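Torken Two-Arm Tabletop Cell
Chore evaluation bench, model 1380 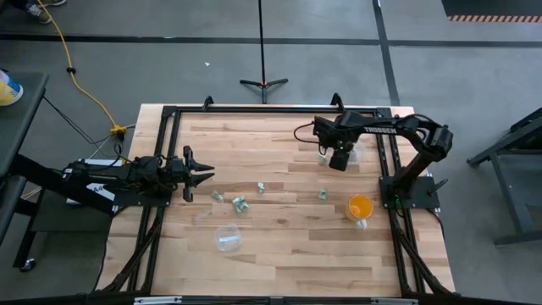 Intended use

The 1380 is a bench for testing whether a pair of arms can do small household and shop-floor chores: clearing wadded paper, moving cups, opening and closing clear containers. It is sold to labs and integrators. It is not a finished cleaning product and should not be quoted as one.

Configuration

Two black arms, mounted at opposite sides of the work surface, each with a two-finger gripper
Butcher-block top
Black metal frame with rails along the sides and far edge
Control software: Neder 3

What it can do today

In our February test series the bench ran 1092 paper pickups with the table layout changed between runs. Single crumpled pieces on bare wood are routine. Pieces lying against a container wall still need a retry in many runs. Transparent containers are the weak point, as depth readings on clear plastic remain poor. Screw lids are not supported.

A person clears the same table faster. Buyers who need throughput should wait, or look at the Skonder fixed-path unit, which handles one known part at a time.

Setup

Allow 15 minutes for homing and gripper calibration. Keep cables clear of the elbow joints and repeat calibration after moving the frame.

Ordering

Part no. 1380-B, two arms and frame. Work objects are not supplied. Technical questions to Krisztina Farkas, orders to Tarmo Juška.

Page revised May 3, 2026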